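Clirnside Community Transport
Progress report to the Elurska Fund
Accessible Buggy Project, second reporting period
2 May 2019

1. Purpose of this report

This report sets out the work carried out under the Fund's grant for the conversion and running of electric buggies between Clirnside village, the health centre and the lower car park. It covers the period to the end of March and should be read with the expenditure table sent separately.

2. Vehicles

The grant provided for three second-hand electric golf buggies to be bought, refitted and put on the road. All three have been bought. Two are in daily service and the third is with the workshop awaiting its windscreen and side curtains. The delay on the third vehicle arose from a fault in the charging socket, which was found on delivery and which the seller, Drorneo, has agreed to put right at its own cost.

The original lead-acid batteries in the first two vehicles have been replaced. Drivers had reported a marked loss of power on Kirk Brae, particularly with a full load, and the second vehicle twice had to be towed back to the depot in the first month. There has been no repeat of this since the new batteries were fitted. The old batteries were returned to the supplier against a small credit, shown under other income.

3. Fitting out

Work on the standard seats is complete. The remaining items are the lower step, the grab rail on the nearside and the folding platform for walking frames. Ziółkowski, who were awarded the fitting contract, have supplied the rails in a painted finish. We had asked for a textured grip and the matter is being discussed with them. Until it is settled we have bound the rails with tape, and this is checked each morning as part of the driver's walk-round.

Rain covers were fitted to both working vehicles in March. The zips on the first set failed within a fortnight and were replaced with press studs, at a cost of 70 pounds. We would advise any other grant holder to specify studs from the outset.

4. Use of the service

The service carried its 500th passenger during the period. Most journeys are to the health centre in the morning. Afternoon use remains low, and we propose to move the last run forward by half an hour so that it meets the bus from town. Passengers have asked for a stop at the pharmacy. The council has no objection in principle – a dropped kerb would be needed – and a site visit is to be arranged.

5. Finance

Spending is within budget overall. An underspend on insurance has been set against the additional cost of batteries, as agreed with the Fund's officer by letter. The sum of 3,000 pounds held back for tyres and brakes has not yet been called upon, and we ask that it be carried forward into the next period.

6. Comments received

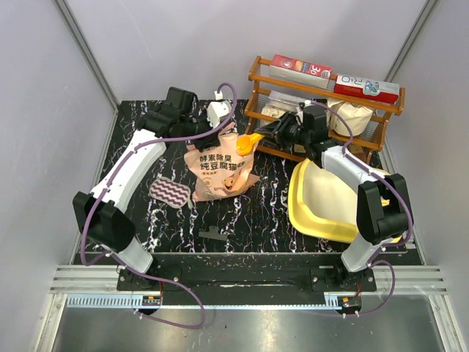 Oleksandra Nazarenko writes that the rear-facing seat is comfortable enough on the flat but that she slides forward going down Kirk Brae, and would like a lap belt that can be fastened with one hand. She adds that the step is too high for her when the buggy stops away from the kerb.

We accept both points. Belts of the kind described have been priced and will be fitted to the rear seats of all the vehicles. The step will be lowered when the third vehicle leaves the workshop, so that the work can be tried on that one first.

7. Next period

The third vehicle is expected to enter service once the charging socket has been replaced. Driver refresher training will be held before then, with particular attention to hill starts and to parking on the brake. A further report will be submitted at the end of the next period.

Submitted on behalf of Clirnside Community Transport by Gregor Rennie, Project Manager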